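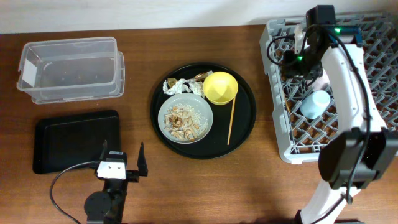

Bimanual table clearing: left arm stalls when both arms want the round tray

Forum: Manipulation software > Planning and control
Started by yanling_shi, 7/7/22

yanling_shi
Two arms, one table, one wrist camera in use on the right arm plus a fixed camera on the workspace. Task is clearing a round black tray: food scraps off the grey plate, the yellow bowl and light blue cup to the grey dish rack, chopstick to the black rectangular tray, wrapper to the clear container. Planner is Matov, perception is our own node on top of Tronier.

The left arm stalls whenever the right arm's goal is inside the round tray. Log says "no valid plan, 307 samples rejected". The arms are nowhere near each other when this happens. Right arm is parked over the rack, left arm is still down at the near edge of the table. Has anyone seen this?

kettlevalley
What are you passing as the collision object for the other arm? If you reserve the swept volume of the whole trajectory, the left arm can't enter anything the right arm will cross in the next few seconds. With a tray that size in the middle, the swept volume covers all of it.

yanling_shi
Swept volume, full horizon. So that is probably the cause. If I shorten the horizon I'm afraid of the arms meeting over the bowl.

kettlevalley
Use time-indexed reservations. Split the trajectory into 11 segments or so and release each one once the arm has passed it. Matov supports this but it is off by default. Look for segment_release in the config.

mqiu
I disagree with doing this in the planner. Time indexing assumes both controllers track their timestamps, and in my experience one of them always lags under load. Put a mutex on the tray region and let one arm in at a time. You lose some cycle time and gain a system you can debug.

kettlevalley
A mutex on the tray is the same as what she has now, with a nicer error message. Everything she wants to pick except the cup is on the tray. You have turned two arms into one.

mqiu
For a clearing task that is fine. The right arm can work the rack while the left arm holds the tray lock. The cup in there is on its side or tilted, so it needs a regrasp anyway.

dunmore_b
Separate problem, but you will hit it next. How are you segmenting the clear container? Ours came back as table. Wood grain shows straight through the walls and the rim gives a double edge, so depth puts the box either at table height or in two places.

yanling_shi
Badly. I've hard-coded its pose for now. The black rectangular tray also drops out near its far end, where there is a bit of sheen.

dunmore_b
Hard-coding is OK until someone bumps it. We fit a box to the rim edges in RGB and ignore depth inside the mask. The Mao labelling tool lets you mark both rim lines as one edge, which helped a lot.

mqiu
Also check the chopstick. It runs under the bowl, so if your graph has no "supports" relation the planner may pick it first and drag the bowl along. Bowl first, then chopstick.

yanling_shi
It did choose the chopstick first in two of the logged plans. I'll add the constraint.

Update: turned on segment_release and kept a lock on the plate only. Planning time is down to 325 ms and the left arm no longer stalls in simulation. Not run on hardware yet.

mqiu
Log the tracking error on both arms when you do. If it stays under your clearance margin I'll withdraw the objection.

- Muchen Qiu

kettlevalley
Set the margin before you look at the error, please. We had a long thread about that in October, under the Clolik driver topic.

yanling_shi
Fair. Margin is fixed in the config and committed. Will post the logs in this thread.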